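Robot training method that keeps repainting the room lifts door scores by 13 points

Wendau lab says wrist cameras were the weak spot all along. Code due in August.

A robot that learns to open doors in one kitchen tends to get lost in the next one. Different floor, different wall, same door, and the arm goes wandering. A group in Wendau says it has a cheap way to fix a good part of that, and it put the numbers out this morning.

The method is called Tovivon. It runs entirely in simulation, at least for now. What it does, in short: it watches which walls, floors and panels throw the robot off, then serves up more of them. Tile, dark wood, red carpet-like stuff, checks. Repaint, try again, repaint.

Success on door tasks in rooms the robot had never been trained in went up 13 points against the lab's own earlier setup, according to the paper. Same robot model, same doors, same amount of training time. Handles and knobs are scored together in that figure. The paper splits them further in an appendix, and the knobs gained less.

"We had been mixing surfaces at random for years, everybody does it," said Deepika Kulkarni, who leads the work at the Prillesico lab. "Most of what you get that way is easy. The robot sees a beige wall and then a slightly different beige wall. You burn a week of compute on beige."

Random mixing is the standard trick. Change the colors and textures in the simulator often enough and the robot learns to ignore them, or that's the hope. It works pretty well for cameras that sit up high and see the whole room. Works less well lower down. A camera on a wrist can be looking at a slab of brown paneling with hardly anything else in view, and from there a door panel and a cupboard side look a lot alike.

So Tovivon scores each view seperately. The head camera gets its own score and so does each wrist. When the robot's plan changes a lot because a surface changed and nothing else did, that view gets marked down and the surface goes back in the pile. Next round draws from the pile first.

Training used four families of surface: tile, wood grain, soft or rough materials, and printed patterns. The simulator picks from all of them at once, so a room can end up with a red wall, a green strip by the baseboard and checks on the far side. Ugly rooms. Kulkarni said visitors ask who decorated.

The simulator itself is Bensaid, which the lab built for earlier work on drawers and has been patching ever since. Rooms are put together from parts: walls, floor, a door in its frame, furniture, the odd picture on the wall. The robot has two arms and a two-fingered gripper on each. Over 1,000 rooms went into the training set. Test rooms were held back and built by a different person in the group, on purpose.
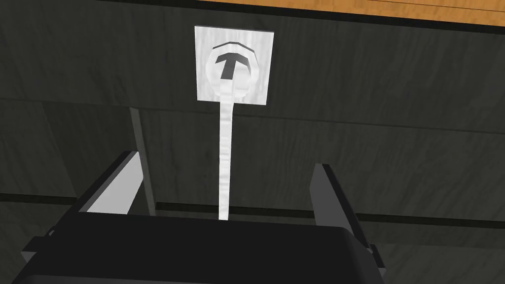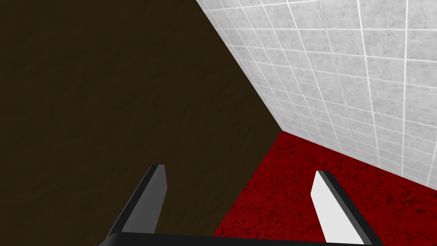
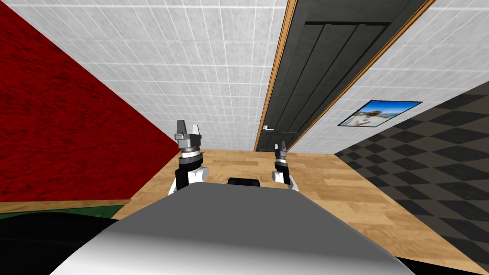
Renders from the Bensaid simulator. First, a gripper below a white knob on a square plate; second, a gripper with a dark brown surface, tile and red floor beyond; third, the view from the robot's head, door and lever handle ahead. Credit: Prillesico

The close-up views are where most of the gain came from. With the wrist cameras scored by themselves, the robot made far fewer of what the paper calls false approaches, where the arm drives confidently at a patch of wall. Head camera results barely moved. They were decent to begin with.

Trials were run 1,000 to a task, each from a new starting spot, arms up and fingers open. A trial counted as a success only if the door moved past a set angle and the gripper was clear of the handle at the end. Touching the handle and stalling, fail. Opening the door with an elbow, also fail, though the paper notes with a straight face that it happened.

There's a second result tucked in toward the back that may matter more to people with small budgets. Once the pile of hard surfaces is built, it can be handed to a different robot. The lab trained a second arm model on the saved pile without rerunning the search, and it kept most of the benefit. Not all. The paper puts the loss down to the second arm's wrist camera sitting farther back from the fingers, so it sees more of its own gripper and less of the wall.

Lorraine Haslam, who works on manipulation at a hospital equipment maker and had no part in the study, read the paper ahead of release. She liked the scoring. Less sold on the rest.

"Surface is one thing that changes between buildings. Lighting is another and they've left it pretty much alone," Haslam said. "I'd want to see low sun on glossy tile before I put this near a ward. Also a real door. Real doors stick."

Kulkarni doesn't argue with that. Lighting was kept even and soft across the runs so the team could tell what was doing what. Shadows and glare are next on the list. After that, hardware. The lab has a door rig under construction in Wendau, with panels that can be swapped by hand, and the plan is to run the same comparison there: old training on one side, Tovivon on the other, same robot for both.

Asked when, she said "when the hinges come."

A few more limits, from the paper and from a call with the team this afternoon:

Doors only. Drawers and cupboards were tried early and dropped for time. The older drawer results are from a diffrent version of the simulator and can't be compared.

Lever handles and knobs were both in training, but nothing with a push bar and nothing sliding.

No people in the rooms. No moving furniture either.

The robot always starts facing roughly the right way. It does not have to find the door from scratch. Haslam flagged this one too. A robot that starts with its back to the door is a different problem, she said, and a more common one in practice.

Compute cost is modest but not zero. Scoring every view means running each one more than once, with the surfaces changed and all else held still. The lab says that adds some time per round but that training needs fewer rounds, so the bill came out close to level. The paper gives the totals by task, and the knob task was the one where the new method ran longer than the old.

Why knobs lag is still open. One guess from the team is that a small pale knob on a small pale plate gives the wrist camera very little to hold on to until the gripper is close, and by then the approach angle is mostly decided. Another guess is plainer: the fingers are flat and knobs are round. A round of tests with a softer fingertip model is running now. No results yet.

Some of the less tidy findings are worth a look. Patterned surfaces, the ones the group expected to cause the most trouble, did so only for the head camera, and mostly when the pattern sat right next to a plain floor. For the wrists the worst offender was dark wood grain with seams in it. The robot seems to read a seam as the edge of a door. Kulkarni's group went back and added plain boards with no seams as a check, and the false approaches on those dropped off.

White tile was the other odd one. Fine from straight on, poor from a steep angle, where the grout lines bunch up. The pile filled with steep tile views in the first rounds and then emptied again as the robot got the hang of it. Dark wood never fully left.

There was also a fight, a polite one, over whether to keep wall pictures in the rooms. One camp thought a picture with a bright sky in it would drag the head camera's attention off the door. Tests with and without showed no real difference, so they stayed in. Makes the rooms look less like a basement, one student said.

Prillesico says it will release the scoring code and the surface pile in August, with the room builder to follow if the license questions on some of the textures can be sorted out. The trained models are not part of the release. Bensaid is already available on request to university groups; companies have to ask for terms.

The paper has been submitted and has not been through review. Reviewers may well ask for the lighting runs, Kulkarni said, and the team has started on them so as not to be caught short.

Haslam said she has asked for the pile. Her own group will try it on a single-arm setup with no head camera at all, wrist view only. "That's the hard version," she said. "If it's going to help us, it'll help there."

Updated 4 p.m. to correct which appendix figure covers knobs. It is the second table, not the first.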